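Pounded rice sweets

Pounded rice sweets are a large and wonderfully varied family of snacks made from sticky rice that is steamed and then beaten, or from rice flour that is mixed with water and kneaded. They are eaten across East and Southeast Asia, and the best of them have a springy, stretchy bite that few other foods can match!

Making the dough

In the older method, whole grains are soaked overnight, steamed, and tipped into a heavy stone or wooden mortar. One person swings a mallet while another folds the hot rice between blows. A batch can take 600 strokes or more, and good teams fall into a rhythm that is a joy to hear. Flour-based doughs are quicker and can be shaped at the kitchen table.

Fillings and coatings

Red bean paste is the classic filling, with black sesame and crushed peanut close behind. Plain pieces are often rolled in toasted soybean flour, which keeps them from sticking and adds a lovely nutty smell. Fresh sweets turn firm within a day, so many cooks make only what will be eaten by evening.

Packaged sweets

Factory-made versions use sugar or starch syrup to hold their softness for months. In her survey of snack wrappers, the food writer Hanneke Segers noted how often designers return to brush lettering, blossoms, and pictures of people at work. 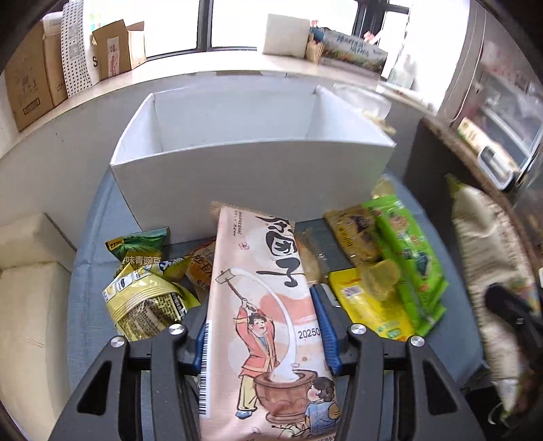 Snack in a pale pink wrapper with brush-style lettering and a figure raising a mallet.

Festivals

The port town of Eminport holds a pounding contest each June, with teams of 6 and a crowd of around 900.

See also: Rice flour, Steamed cakes, Mortar and pestle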